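News Products Safety Notices Investors Contact
Newsroom > Product Notices > Horticulture

Hekholm withdraws grip-force update for Heris harvesting arms following stem damage fault

FOR IMMEDIATE RELEASE

Hekholm today announced the withdrawal of the July grip-force update for its Heris range of two-finger harvesting arms. The update has been found to contain a fault which, under certain conditions, causes the gripper to continue closing after contact with a stem has been registered. No injuries have been reported to the company. Growers using Heris arms are asked to return to the previous release before the arms are next put to work, and to keep staff outside the marked picking zone until this has been done.

The fault was identified at the Fornadska glasshouse, where two arms operating on the night shift crushed a number of cut-flower stems and subsequently failed to release on command. One of the arms remained closed for four minutes. Its emergency stop removed power to the drive as designed, but the fingers stayed shut under spring load and had to be opened with the manual release key.

Hekholm's engineering centre has since reproduced the behaviour in simulation. The investigation uses a simplified flower model, with an orange head and a tapering green stem, presented to a simulated gripper at a range of heights and angles. Of the 1,953 trials completed to date, more than 300 ended with the fingers closing past the force limit set by the operator.
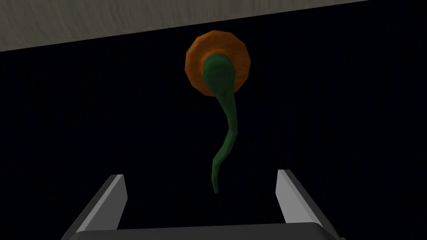
Dwayne Ambrose said that the crushed stems were the smaller part of the problem, and that growers would want to know why an arm could be stopped and still not let go. He added that a notice should have been sent to every site on the morning after the Fornadska incident, and that some growers had first heard of it from one another.

Hekholm accepts that criticism. The company's initial advice was issued only to sites known to have installed the update, and did not reach customers whose arms had been updated by a third-party service agent. Direct notice has now been given to all registered owners and to all authorised agents.

The cause lies in the way the updated software interprets contact along a curved or tapering stem. Where the fingers meet the stem near its narrow end, the measured force rises more slowly than the software expects. The controller may then treat a secure grip as a partial one and issue a further closing command. If a second command is issued before the first has been confirmed, the release instruction can be held in the queue behind it -- in some trials, indefinitely.

The simulation does not reproduce the mechanical spring load observed at Fornadska. That aspect is being examined separately on physical arms at the Delacroix test facility, and no conclusion has been reached. Hekholm has not ruled out a change to the finger assembly.

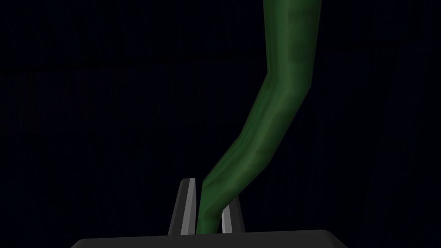 Page last modified: July, 4:10 pm

Advice to operators

Heris arms running the July update should be taken out of service and restored to the previous release using the standard maintenance procedure. Arms that have not received the update are not affected by the software fault and may continue in normal operation.

Operators should confirm that the manual release key is stored at the arm and that each shift supervisor has been shown how to use it. Under no circumstances should staff attempt to free a stem, tie or glove from closed fingers by hand, whether or not the emergency stop has been pressed. The arm must first be isolated at the wall switch.

Any unexpected closing, delayed release or crushed product should be recorded and reported to the Hekholm service desk, including events that occurred before this notice was issued. Please retain the controller log -- it is overwritten when the arm is next calibrated.

Customers who have lost product as a result of the fault may lodge a claim through their service agent. Claims will be assessed on the controller log and the grower's own harvest records. Travel and labour charges for restoring the previous release will be met by Hekholm.

A replacement update will not be offered until testing at Delacroix has been finalised and the results have been provided to affected sites. Hekholm will publish a further notice at that time.

Media enquiries should be directed to the Hekholm communications office. Technical enquiries should be directed to the service desk, quoting the serial number on the base of the arm.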